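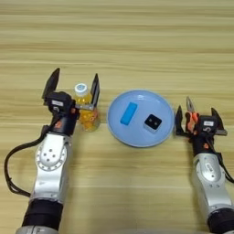 Serna table surface with blue rimmed plate, a blue block, a small case with a black top, and a clear bottle with yellow-orange contents.

Company > Newsroom > Tableware and Surfaces > Press Releases

Serna Extends Tabletop Range, Adds Rimmed Plate in Periwinkle Blue

LUKLOW, 04/08/2025 - Serna today announced an extension of its tabletop range for dining rooms, staff kitchens and shared work areas. The extension consists of a light wood-grain table surface and a round plate with a thin raised rim. Both items can be ordered separately.

The table surface has a horizontal grain in cream, olive-tan and darker brown bands. Grain contrast varies across the top, and streaks are more pronounced in some areas than in others. Serna does not sort tops by contrast before shipping. Customers who need matched tops for adjoining tables should state this on the order form.

The plate is periwinkle blue with a glossy surface. It is intended for serving and for holding small items on a desk or counter. The rim keeps blocks, cases and similar objects from sliding off when the plate is carried level.

"The rim was the part we revised most," said Hilde Aerts, product manager at Serna. "A higher rim made the plate harder to wipe clean. A lower one did not hold small parts when the plate was moved."

The range was evaluated at the Ullico test kitchen over a period of 3 months. The evaluation covered 183 plates and 123 table tops. Staff used the tables for meals and for sorting small items, and recorded surface marks at the end of each shift. Bottles with rounded bases were included in the stability checks, both full and partly filled.

"We asked for a top that shows crumbs and spills clearly enough to be cleaned at once, and a plate that can be found on it quickly," said Cor Declercq, who supervised the evaluation. "The blue against the light grain meets that requirement."

Distribution will be handled by De Smet. Table tops are offered in 2 lengths. Plates ship in cartons with cardboard dividers and may be reordered singly. Deliveries to existing accounts start in September, with new accounts to follow once initial orders are filled.

Care instructions are included with each item. Sample requests should specify the item and the delivery address.

Press contact: Nathalie Mulder, Serna, Luklow
Trade orders: Gijs Van Wijk, De Smet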